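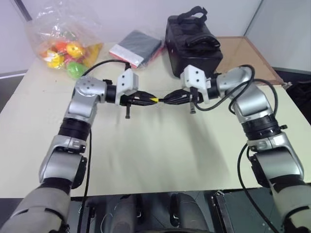 Incident reviewer, robot handling cell (fixed term, 3 months)
Cellmont, two-arm bench group
Reports to: Freya Entwistle

We want to hire someone who doesn't believe us.

In January one of our two-arm benches closed its grippers on each other during a handover task. The person at the bench hit the stop. Her hand was outside the marked line, so the event went into the system as "minor, no contact," and the bench was running again by the next afternoon. The written cause was a calibration drift in the left wrist.

Maybe. We have used that explanation 5 times for events that don't look much alike, and some of us are tired of reading it. The arm vendor's support desk agreed with it within a day, without asking for the logs. Make of that what you like.

The work itself is dull to describe. Two arms pick up small things from a tabletop, such as pens and toy fruit, pass them across or put them down somewhere else. Thin objects are where it goes wrong. The fingertips have to come very close together, the controller has to know exactly how close, and we are no longer sure that it does.

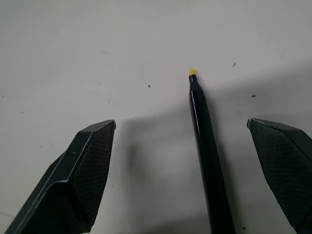
A pen is a good test because it leaves so little room for a position error. If the controller's idea of where a fingertip is differs from the fingertip's real position, a wide gap hides the mistake and a narrow one doesn't. Our logs record the commanded position at every step. They record the measured position less often, and Ayman Lahlou has found stretches where the second column looks a lot like a copy of the first. He raised this in writing. The reply was that it was "within expected behavior."

What you would do

Go through 236 logged stops and sort them again from scratch, without reading the existing cause codes first.

Rebuild the January event on a bench, at reduced speed, with Matúš Kopecký running the arms and you deciding what gets tried.

Check the stop circuit yourself. We have a certificate for it. Please don't accept the certificate as an answer.

Look at cable routing on both arms. One theory says a cable loop pulls on the wrist at certain angles. It's a popular theory and we have seen no measurement that supports it.

Write a report that goes to the whole group at the same time it goes to management. This is in the contract — ask to see the clause.

What we need from you

You have investigated equipment faults before, with robots or with presses, packaging lines, elevators, lab machines. You can read a timing log and a wiring drawing. You have at some point written "cause not established" and let it stand when people wanted something better.

Some Python helps. A degree is fine but we won't ask about it. If your last job title had "evangelist" in it, this one may not suit you.

What you should know before applying

The bench will keep running while you work, at lower speed and behind a fixed screen. Hajar Naciri and I both argued for a full shutdown and lost. You will have the authority to stop it, in writing, from your first morning. If anyone leans on you about that, tell Freya, and put it in the report.

The pay is fixed and will be on the sheet we send you before any interview. There is no bonus tied to the result, and no permanent job waiting at the end of it.

How to apply

Send one page on a fault where the first explanation was wrong, and how you found out. Skip the cover letter. We will talk to 11 people at most, by phone, and then invite a few to see the bench and ask us unpleasant questions. Applications close Thursday at 5 p.m.

Howard Nuttall
Bench operations, Cellmont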